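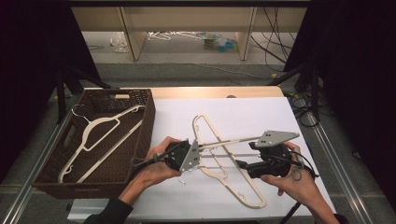
Bench, May. Both grippers in hand.

Fog log, Preremard approach. Thick from 05:40. The Ornik visibility sensor on the breakwater read 61 metres at its lowest, while the one on the Vachon pier stayed well above that all morning. Either the bank stopped short of the pier or the Vachon lens wants cleaning again. Check before the next cruise call.

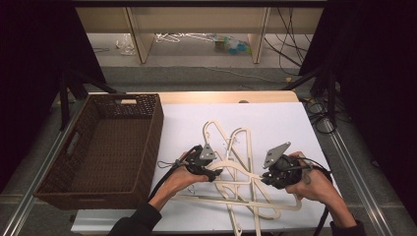 Duty technician, Tenen harbour weather workshop

The morning ship was held outside for roughly 2 hours and came in behind the pilot boat. 1188 passengers on the list, so the coaches were all late too. Port office asked when it would lift and I said eleven. It lifted at 11:25.

Dew point and air temperature were level until ten, then the air pulled away slowly. Wind never got above 3 knots. Same pattern as the last bad one, only longer.
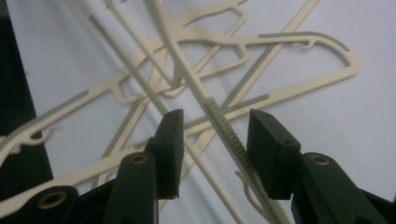 Green fingers, brass inserts.

Ran the old forecast sheet against the log afterwards. Of 14 fog mornings it called nine. The misses are nearly all with the wind in the south-east, so I'll try sea temperature from the outer buoy as an extra column. Buoy data has a gap overnight, still to be chased.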